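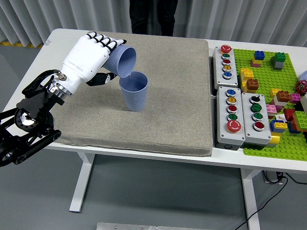
8. Grip fault during pouring (code 804)

If the Heklow hand slips on a cup, the arm stops and holds its pose. It's a great feature – it has saved us plenty of puddles!

1. Press the large red button on the nearest control box.
2. Keep your fingers clear of the thumb joint.
3. Support the cup, then open the hand from the Jillik menu.
4. Wipe up any spills and run the grip check 4 times.

Caution: never reset the arm with a cup still in the hand.

Note: code 804 also appears when the finger pads are worn.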